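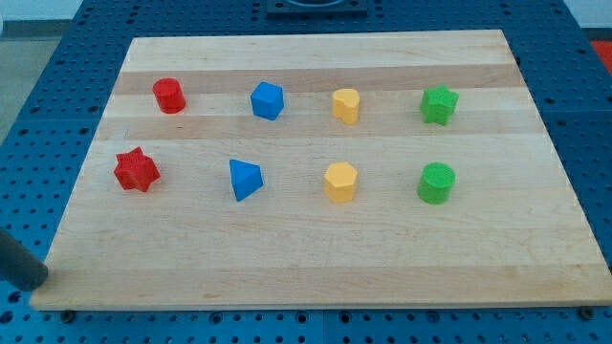 Eight shapes on the maple board, two rows of four

Forum: Toys and Learning > Shape and Color Sets

mimoza_s
10 September 2025
I keep reading that you should lay these out by color AND have different shapes in each row, so the kid has to pick which rule to sort by. Mine are red, blue, yellow, green, same order front and back. My daughter is almost 2. She puts them in her mouth. What is the layout supposed to be doing for her?

R_Masri
Nothing, at that age. The sorting stuff is for older kids. That said, the color columns look fine to me. Red behind red, blue behind blue. I'd leave it.

jolanta282
I don't buy the two rules thing at all. Look at the shapes. The only one that shows up twice is the cylinder, red in back and green in front. Everything else is a one-off. Two stars, sure, but the green one has five points and the red one has six. So is that a match or not? Ask three adults and see what you get.

R_Masri
A star is a star to a toddler.

jolanta282
Then why make them different? Either somebody cared about the number of points or somebody wasn't paying attention. I had the Codska set and it had the same problem. A pentagon and a hexagon in the same box and the booklet called them both "blocks with corners."

Bogumil K.
Pentagon and hexagon is fine for a four year old who likes counting sides. Mine did it all through August with a crayon, one mark per side. Not every set has to be for babies.

mimoza_s
OK but the blue pentagon one next to the yellow heart, what does a kid learn from a heart? It has no sides to count. Feels like it's in there because hearts sell.

Bogumil K.
Kids like hearts. I don't think it needs a better reason.

blathnaid_d
More bothered by the mouthing than the geometry. Those are small pieces. Mimoza, have you tried them in a choke tube? If one fits, I'd put the lot away until she's three and argue about stars then.

mimoza_s
No, I don't have a tube. Will get one. They're up on a shelf for now.

R_Masri
Agree with that. Also the board is nicer than the blocks lol. Glued maple strips? You can see the darker bands.

mimoza_s
Yes, maple. It's a cutting board. I looked at the Medlow sorting tray and couldn't see what it did that a board doesn't.

jolanta282
It has a lip, so things don't roll off. Those two cylinders will go the minute they tip over. Still not paying what Medlow wants for a lip.

Bogumil K.
I have the tray. The lip is useless, mine just throws them.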